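9/16/26, Uterside bench, folding rig

Writing this up while the coffee is still warm, so forgive the rambling. We lost most of the morning to the left gripper again. It closes fine, holds fine, and then somewhere in the second fold it lets go and reports that it is still gripping. No error, no warning, just a dropped sleeve and a very confident log. Benedetta spotted the current reading sitting flat at 79 while the fingers were plainly opening, and bless her for watching that screen, I never would have.

My first guess was the cable, so I reseated both ends and ran 20 closes with nothing in the fingers. All good, naturally. With cloth it failed again on the third try — and this time the arm kept pulling, which I did not like one bit. I hit the stop. No harm done, but I have dropped the force limit from 4000 to 500 on both sides until we understand it. Please leave it there!

Jersey is back on the gray top, both grippers open, ready for the slow run.

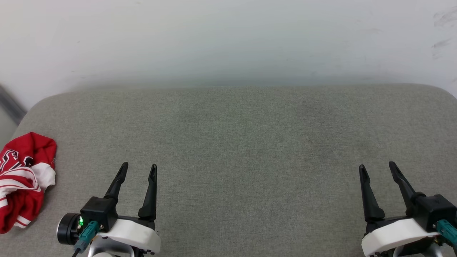 Vittoria thinks I am chasing the wrong end of it, and that the Lurnum driver keeps the last good reading whenever a packet goes missing. She would like the raw traffic logged before anyone touches another connector. Fair enough. Logging is on, slow run next, left side only.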